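Open day at the Pluvard pond and garden works, Drekville

Posted 4 October 2020

Pluvard makes molded pond liners, birdbaths and small garden basins. The works is on the north side of Drekville, behind the feed store, and it opens to visitors once a year. I went with Roswitha Reinholz from our garden club. Entry was free but you had to sign up ahead and wear a mask, and groups were kept to 18.

We started in the yard. The finished basins are stacked there by size, upside down, with a strip of cardboard between each one. Prys Gethin, who led our group, said the kidney shape still sells best, although the plain round one is easier to dig in and easier to keep level. Seconds are kept along the fence. Most have a scuff or a patch of uneven color, and they go for half price.

Inside, the mixing room was shut, so we looked at it through a window. The molding hall was open. A cement basin stays in its mold for three days and then goes to a rack to cure. Roswitha asked about frost. Gethin said most cracked basins come back in January, and that in nearly every case the owner had left water standing in them. He told us to empty any basin smaller than a bathtub before the first hard freeze and to turn it over if it can be lifted.

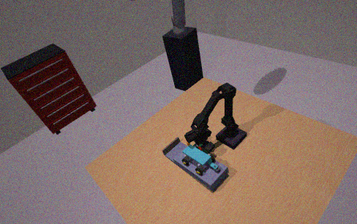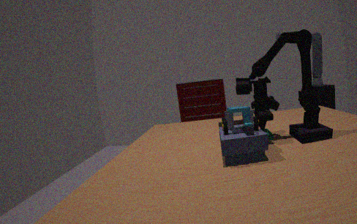 After the molding hall we were taken to the planting shed, where Babak Karimi gave a short talk on pond edges. He likes flat stone set so it hangs over the water by an inch or two, with creeping jenny or dwarf sweet flag behind it. He is against gravel right at the edge, as it slides in and has to be fished out. For a new pond he puts in the oxygenating plants first and waits before adding fish. He also had a tray of water mint for sale. I bought one pot, and it will stay in its pot.

The shop had the new price list. The large kidney liner is item 942 and comes in black or dark green. Delivery inside Drekville is included. For Fornenness there is a charge, and they only drive out there when they have three orders to drop off. Roswitha put her name down for one anyway.

Coffee and flatbread were sold from the Mohammadi stall by the gate. The line was long at noon and gone by one. Parking was on grass and got muddy toward the back, so use the front rows if you come next year. The path to the molding hall is paved all the way, but the planting shed has two steps and no ramp.

Sign-up for next year is at the shop counter or by phone. They don't take names by email.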